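Landell Home Guide, Section 5: Bedroom Waste and Sorting

A small bucket beside the bed is the best little upgrade in this whole guide! Wrappers and nets get a home right away, and the floor stays clear for the rest of your tidying.

1. Set the bucket within easy reach of the bed, on a flat spot.
2. Drop in small, dry waste only - snack wrappers, fruit nets, foam sleeves.
3. Empty any bottle in the bathroom sink before it goes in.

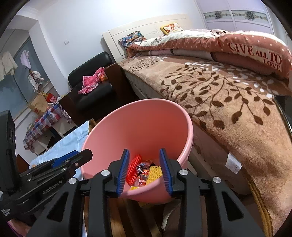 Fig. 41. Bedside bucket with a bottle, a wrapper and a red fruit net inside.

4. At the end of the day, tip everything out and sort it. Bottles go to recycling, nets and wrappers to general waste.
5. Rinse the bucket and let it dry upside down.

Note: Foam sleeves are great for wrapping glass ornaments when you pack up in January, so save the clean ones!

Caution: Keep blankets and fringed rugs clear of the rim - a snagged thread can pull the whole bucket over. Never use it for hot ash, batteries or broken glass.

For sorting larger items, go to Section 6.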